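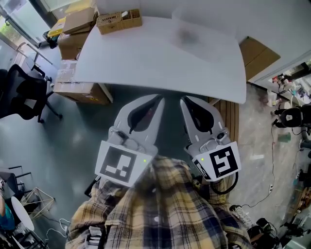
Two hand-held grippers ready at the table, open day at the Bramwell workshop, Mudby

Tidying tips I brought home from a robot open day

I went over to Mudby on Sunday for the open day at Bramwell, where they show people how robots are taught to do small jobs about the house, and I came home with a page full of notes on clearing my own kitchen table. I had gone for the robots, I promise! But when you have spent 55 minutes watching someone pick things up slowly and put them down again, you do start to think about how you pick things up yourself.

The grippers are held in the hands, one each side, and a person does the job with them so that a machine can learn it later. Visitors were allowed a go after the talk. I was dreadful at it (my first attempt at lifting a tea towel took the basket with it) but I did get better, and most of what helped me there has helped at home too.

Clear the whole surface before you start. I used to shuffle things round the edges of the table and wipe in the gaps, and then wonder why it took all morning. Now everything comes off, and only what belongs goes back.

Keep one basket for small things. Pegs, string, the spare key, batteries that may or may not be flat - they all go in together while you work, and you sort them sitting down afterwards with a cup of tea. A woven one is kind to the tabletop, but line it with a bit of cloth if you keep pins or screws in it.

Use both hands. One hand steadies and the other lifts. It sounds too simple to write down, and yet I have been dragging jars out of the back of the cupboard one-handed for years and knocking over the vinegar.

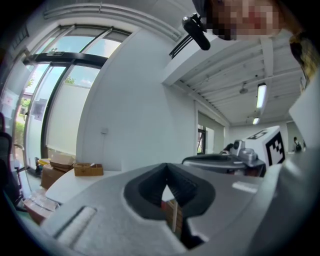
Cardboard is the next thing, and I feel strongly about cardboard. Open the boxes as they come, take out the paper, and flatten whatever you don't mean to use again that same day. Keep two good boxes in different sizes for parcels and let the rest go. The brown packing paper is worth saving if it isn't torn: smooth it out, roll it up and stand it behind the door. It does nicely under muddy boots, and for wrapping green tomatoes at the end of August.

Mind your cables as well. I bought a pack of 12 cloth ties from the hardware shop in Prerkwood on the way home and did the lamp, the radio and the mixer before supper. Wind the cable loosely, in a loop the size of a saucer, and never tightly round the appliance while it is still warm.

They gave us all a leaflet about Drukolier, the next project, which wants 400 recordings of ordinary chores from ordinary homes. I have put my name down for folding pillowcases. My method, if anyone wants it: corners together, long edge to long edge, then in thirds, and smooth it flat with your palm at every turn.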